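Wrist cam vs fixed cam for socket pose - who wins when they disagree?

slatbed_tom
Posted 13 May 2019

Stuck on this a while so throwing it out. Arm working inside an open desktop tower lying on its side, memory module parked in a printed fixture next to it. Two camera sources, one fixed on the workspace, one on the wrist. Planner takes a board pose from the fixed cam, plans approach, then wrist cam refines near the board. Stack is Trimard for planning, Stesitz for the perception nodes, my own glue in between (sorry).

Problem is the handover. Fixed cam says board is HERE, wrist cam says 2 mm over, and the filter splits the difference and everybody's wrong. Rotation is fine. It's all translation, mostly along the long axis of the slots.

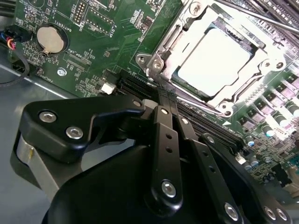

What I've tried so far:
- redid hand-eye with 51 poses, was 25 before. Residual got nicer, behaviour didn't change
- dropped the fixed cam weight near the board. Better, but then the first wrist fix yanks the target and Trimard replans mid descent
- masked out the slats on the table, the ICP was happily sliding along them

Log attached is run 271 if anyone wants to look. Am I dumb or is this a timestamp thing

pinheader
Timestamp thing. It's always a timestamp thing. Are you stamping at capture or when the callback fires? Stesitz default is callback, buried in the driver config. If the arm's moving at all your wrist pose is off by latency x speed.

slatbed_tom
Checked - it was callback. Changed it to capture. Offset's smaller when moving but still there when the arm is parked dead still. So not only that.

maplecoil
Going to disagree with pinheader, residual when stationary = calibration or the model. What's the wrist detector actually locking on to? If it's fitting to the shiny bracket at the CPU socket, glare moves your edges. I had the same grief, specular highlight on the metal walks as the wrist moves and the fit follows it like a puppy. Use silkscreen instead. Flat, high contrast, doesn't care much about the angle. 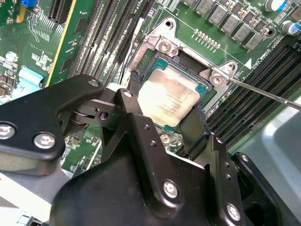 Also your own fingers. Are you masking the gripper? With the jaws down at the board they take up half the picture and they've got screws on them, and a feature matcher loves a screw.

slatbed_tom
Static mask yeah. One mask, jaws open.

maplecoil
Well there you go?? Jaws close, the linkage moves out of the mask, now you're matching robot to board. Render the mask from the joint state. Janjua has a util for it, takes the URDF and the finger position and spits out a mask. Slow but fine at the rates you need.

gday_quaternion
Different opinion, stop fusing. Fixed cam gets you to a hover pose, full stop. Then freeze it, take the wrist fix while stationary, plan the last bit from that only. No blending, no replans on descent. People love a filter but two biased sensors averaged is still biased.

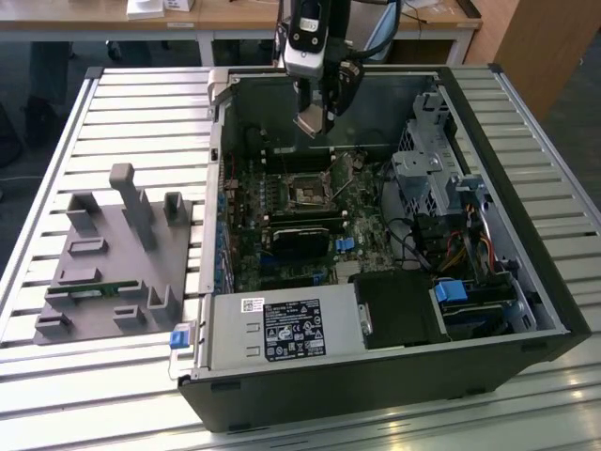
We did it that way on a Dallmont cell for most of a year. Costs a pause per move. Cycle time folks whinged, then stopped whinging.

pinheader
Hard no on freezing. Case gets bumped during contact, board flexes, and now you're running open loop on a stale pose. Keep the fixed cam alive as a watchdog at least. If it sees the chassis shift past a threshold, abort and re-hover.

gday_quaternion
Watchdog is fine, I'm not against a watchdog. Just don't let it touch the target.

cable_looper
Adding: collision model. Is your drive cage in there as a box or the real mesh? And loose cables? My planner thought the inside of a case was all free space for a month. Octomap from the fixed cam helps, except behind the gripper, where it can't see a thing, so it marks unknown and Trimard treats unknown as free unless you flip the flag.
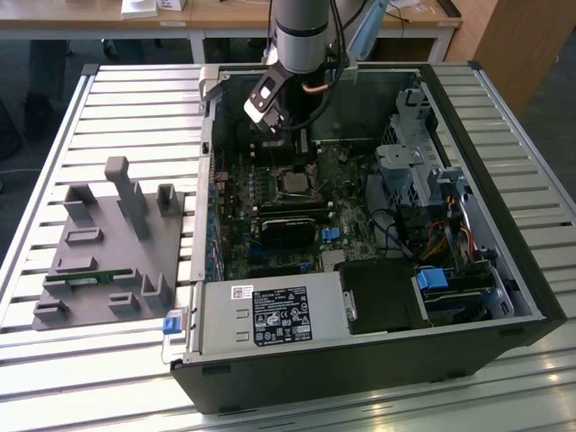
Flip it and it may refuse to plan anything below the rim of the case, mind. I ended up keeping unknown as occupied everywhere but a hand-drawn corridor over the slots. Ugly. Works.

slatbed_tom
Ok so update. Joint state mask in, silkscreen features only, freeze at hover w/ fixed cam as watchdog. Static disagreement is way down, haven't got a proper number yet. No mid descent replans obviously, there's nothing to replan from. Still seeing a small bias on the slot axis and I reckon it's the fixed cam intrinsics, never redid those after I refocused teh lens.

maplecoil
You REFOCUSED the lens and didn't recalibrate

slatbed_tom
i know

pinheader
Still want to see it with something nudging the case. Post the log when you've redone the intrinsics.

Shares: 2
Comments (3)

ribbon_eh: Does the Janjua mask thing handle parallel linkage fingers or only sliders? Mine comes out with the inner link in the wrong spot.

maplecoil: Needs the mimic joints in the URDF, otherwise it draws them at zero.

ribbon_eh: that was it, cheers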